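The Oven Door Was Never the Problem

The fault log from Ernow runs to 671 lines and most of them say the same thing. Force limit exceeded, retry, force limit exceeded. Somebody at the Brernodcombe lab had printed it and stuck it over the coffee machine. Yellow highlighter on every repeat. A lot of yellow.

What they were building was a kitchen helper, software first, arm later. Cirneo is the name of the control program. It learns chores in a simulated kitchen, thousands of tries, then gets loaded onto hardware. Ordinary stuff by now. Toaster oven, sink, cabinets, a few bits of food lying about to get in the way.

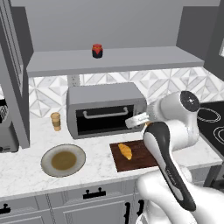 Images: Ernow / Brernodcombe lab, simulation renders

The toaster oven got blamed first. Fair enough. In the simulator the gripper would come up in front of the glass door, fingers flat, go for the handle, and somewhere in there the numbers went crazy. The joint readings jumped. The program saw a huge push coming back at it from a door that weighs next to nothing.

So they softened the door hinge. Then they softened it again. Two weeks on that hinge, and the error count hardly moved. One engineer told me she had started dreaming about it.

Meanwhile a copy of the program had gone out to Bloxham, where there is a real arm on a real counter. Nobody there knew about the hinge business. They ran a simple reach, out and back, no oven involved, and the arm drove its fingers down into the countertop and kept pushing. The emergency stop worked. The counter has a chip in it, the gripper lost a fingertip, and the person standing nearest was on the right side of the tape line. That last part is the bit people at Bloxham bring up first, and they bring it up quietly.

It was written up as a safety incident the same afternoon. Testing on hardware stopped.

Back to the log then, and this time they sorted it by where the hand was instead of by what chore it was doing. Big difference. Out of 1762 practice runs, 845 had tripped the force limit, and the oven runs were only a slice of those. The rest were all over the kitchen. Reaching low was bad. Reaching low with the arm folded was worse.
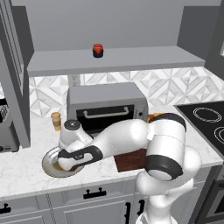
The sink runs were what gave it away. Down in a basin there is no handle and no hinge, just a hard bottom, and the program was treating that bottom as if it were lower than it was. Same on the counter. Same at Bloxham. The hand was longer than the software thought it was. A new set of fingers had been drawn into the model months before and the length had been updated in one file and not in the other. So every time Cirneo thought it was hovering it was pressing.

And it had learned to live with that! This is what bothers the team most, I think. The retry rule let it bump, back off, bump again, and still get marked as a pass if the chore got done in the end. A pass was a pass. The log recieved the warnings and the scoreboard didn't.

The fix took an afternoon. One number, two files, now one file. The rules around it took longer. A force trip now fails the run, full stop. Nothing gets sent to hardware untill the hand has been measured against the model, with calipers, by a person, who signs for it. Bloxham asked for a slower first pass on any new build and got it. They also asked for a wider tape line and are still arguing over how wide.

I asked whether the old results could be trusted. Long pause on the phone. Some of them, was the answer, and they are going back through to find out which.

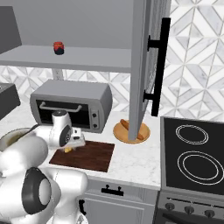
Brernodcombe, 28 May 2020

The practice runs are going again. Food pickups off the cutting board, cabinet doors, the oven. The hinge has been put back to its old stiffness. I watched a batch over a video link, small window, bad sound, and the force trace sat near the bottom of the chart for most of it, with a few spikes around the cabinet door that have already been given a ticket.

Hardware tests at Bloxham are penciled in for June. They have ordered spare fingertips. The chip in the counter is being left as it is for now, and the printout over the coffee machine is still up.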